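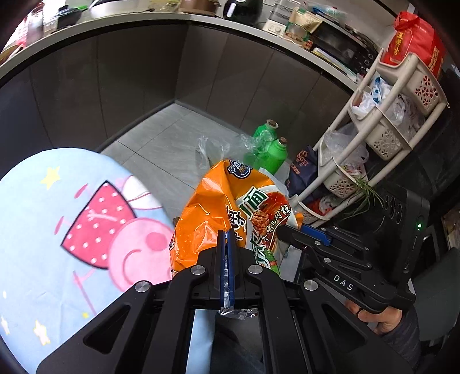 Orange instant-noodle packet with green and black Chinese lettering, the green including the character 面 (noodle, or flour).

Instant noodles

Instant noodles are noodles cooked at the factory, dried into a block and sold with some kind of seasoning. Eaten after a short boil, or just a soak in hot water. Sold in packets, cups and bowls. Most are made from wheat flour. Rice, buckwheat, potato starch and mung bean versions are also common, depending on the country.

Names

"Instant noodles" is the usual term in Britain. "Ramen" in North America, even where the noodles have little to do with Japanese ramen. In Chinese, fangbian mian (convenience noodles) or paomian (soaked noodles), with other regional names. In Korean, ramyeon. In much of South and South-East Asia one brand name or another has turned into the everyday word for the whole lot.

History

Dried and pre-fried noodles are much older than the modern product. Fried egg noodles that could be kept and later put in soup were known in China well before factory production. The packet form dates from Japan in the late 1950s. Cup noodles followed in the early 1970s. Sold first as something of a luxury, dearer than fresh noodles from a shop. Prices fell as factories grew.

Spread quickly through East Asia, then elsewhere. Local makers mostly began by copying the Japanese style and then drifted towards local tastes: hotter in Korea, sour and hot in Thailand, dry fried styles in Indonesia, masala in India.

Manufacture

Flour, water and salt are mixed into a stiff dough. Alkaline salts are often added, which give a firmer bite and a yellowish colour. The dough is rested, pressed into a sheet between rollers, and passed through further rollers until thin. Slitters cut the sheet into strands. The strands come out onto a belt moving slower than they are, so they bunch up into waves. The waves stop the strands lying flat against each other and leave gaps for steam and, later, hot water.

Then steaming. This cooks the starch. After that the noodles are cut to portion length, folded or dropped into moulds and dried by one of two main methods.

Fried. The block goes through hot oil, usually palm oil. Water boils out quickly and leaves small holes all through the strand, so the noodle takes up water fast when cooked. Higher in fat. Shorter shelf life, as the oil goes rancid in time.

Air-dried. Hot air in place of oil. Slower to make and generally slower to cook. Lower in fat, firmer, and closer to a fresh noodle in the view of many eaters. Often costs more.

Blocks are cooled before packing. Packed warm, they sweat inside the wrapper and spoil.

Seasoning

Usually a powder in a sachet. Salt, sugar, flavour enhancers, dried soy sauce, spices, garlic and onion powder, meat or seafood extract. Some packets have 2 or 3 sachets: powder, oil or paste, and dried vegetables. Oils are kept seperate because they make the powder clump. A few makers put the seasoning in the noodle itself, and these can be eaten dry, crushed, as a snack.

Common flavours are chicken, beef, prawn, pork, curry, kimchi, sesame and tomato. A flavour name doesn't always mean the ingredient is present. Labelling rules differ by country.

Packaging

Packet noodles come in a pillow pack, made from one sheet of printed plastic film formed into a tube, with a seam down the back and a crimped seal at each end. Film is generally layered, with the printing trapped between layers so it does not rub off. Keeps out moisture and air. Light too, if there is a metallised layer.

Cups were for a long time mostly expanded polystyrene. Coated paper now common in many markets. Lids are foil or paper, peeled back partway for the water.

Multipacks of 5 are the standard supermarket unit in several countries, held in an outer bag. Layered film is hard to recycle, as the layers can't easily be pulled apart, and most of it ends up in general rubbish.

Preparation

Packet type: boil in a pan, add seasoning, serve in the broth. Dry style: boil, drain, then mix with sauce in the bowl. Cup type: fill with boiling water to the line, cover, wait. Times are printed on the pack and vary with strand thickness.

Common additions are egg, spring onion, leafy greens, sliced sausage, cheese, tinned fish, leftover meat. Also used as an ingredient: in stir-fries, in Korean army stew, crushed over salads.

Nutrition

Mostly starch and, where fried, fat. Low in fibre and vitamins unless fortified. Salt is the main complaint. Much of it is in the seasoning and the broth, so leaving some broth in the bowl cuts the amount eaten. Reduced-salt versions exist, sales mixed.

Wheat types contain gluten. Rice noodles may not, but the sachet often has wheat in it through soy sauce. Worth checking the label.

Storage

Cool, dry, away from strong smells. The wrapper is not a perfect barrier and noodles kept beside soap or mothballs can pick up the taste. Fried noodles past their date tend to smell of old oil before anything else goes wrong. A torn packet goes stale quickly.

In fiction

Instant noodles turn up a good deal in comics, games and serials, generally as the food of students, night workers and people living alone. The radio serial Backlund, set in the made-up port of Pundia, has a noodle works called Goron as its main setting over 16 episodes. It's rival firm, Bimance, sells only cups.

See also

Dried pasta
Cup noodles
Rice vermicelli
Stock cube
Convenience food

This page was last edited on 20 March 2022.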